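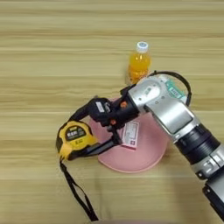
노란색과 검은색이 섞인 줄자, 분홍 접시, 주황색 음료가 든 병

줄자는 왜 돌돌 말려 있을까?

우리 친구들, 줄자를 쭉 당겨 본 적 있나요? 긴 자가 손바닥만 한 통에서 끝없이 나와요! 비밀은 통 안에 숨은 태엽 용수철이에요. 자를 당기면 용수철이 팽팽하게 감기고, 손을 놓으면 용수철이 풀리면서 자를 다시 데려온답니다. 자가 빨리 돌아올 때는 손가락을 조심해요!

줄자는 둥근 물건을 잴 때도 멋지게 활약해요. 접시의 한쪽 끝에서 가운데를 지나 반대쪽 끝까지 재면 그 길이가 바로 '지름'이에요.

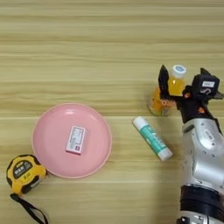 그럼 접시의 테두리 길이는 어떻게 잴까요? 접시에 실을 한 바퀴 두른 다음, 그 실을 곧게 펴서 재면 돼요. 이제 테두리 길이를 지름으로 나누어 보세요. 3보다 조금 큰 수가 나와요. 큰 접시도, 작은 병뚜껑도 똑같아요. 정말 신기하죠? 이 수를 '원주율'이라고 불러요.

집에 있는 둥근 물건을 찾아서 직접 재 보고, 공책에 표를 만들어 봐요. 잴 때는 0 눈금을 물건 끝에 딱 맞추는 것, 잊지 마세요!

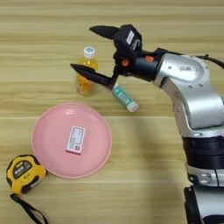 둥근 접시와 뚜껑 달린 병. 어느 쪽의 지름이 더 길까요?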